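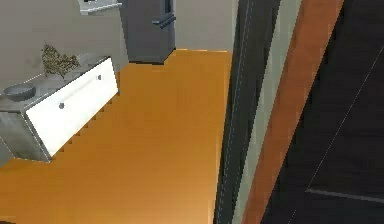 Simulated robot touches the door frame and the emergency stop does not release

Posted by pelikan_r, 2022-10-07

Hello to all. I work with a simulated kitchen in Biltero, where a mobile base should drive through a doorway, go to the white cabinet and open it by the knobs. The opening is 800 mm wide in the floor plan. The camera view is from the start pose, with the dark door very close on the right side.

In most runs the base begins to move, and after 15 steps the log says "contact: door_frame" and the safety module puts the robot in stop. That part I can accept. But then I move the base back by the script, the contact list is empty, and the stop remains. Only a full restart of the simulation helps. I have already made the speed lower and it is the same. On the real machine we will use the same safety module, so I don't want to simply switch it off.

Is it a fault of the module, or do I reset it in a wrong way?

Tamsin Rewi

I think you have two separate problems.

The first is the start pose. Your base is too near to the door. Please turn on the display of collision shapes, I suspect that the shape of the door is bigger than the door you see. In my project with the Trevaskis base it was a simple box around door and handle together, and it took a good part of the free space. I replaced it with the exact mesh and the contacts stopped.

The second is the reset. When you move the base by script, the module doesn't receive a new state from the controller. It keeps the last one, and the last one has contact. After the move, run the physics for one step with zero velocity, then call the reset. The order is important. If you call the reset first, it is refused and no message is printed.

You are right to leave the stop switched on.

dostov_fan

just set the contact limit to 1,000 and it will drive through, works for me

pelikan_r

Thank you Tamsin. The door had a box shape, as you suspected, and it reached far into the opening. With one zero step before the reset, the stop is released now. I will not raise the limit, because then I would not see the same fault on the real robot. I still have one contact with the cabinet when the base turns, but for this I will open a new topic.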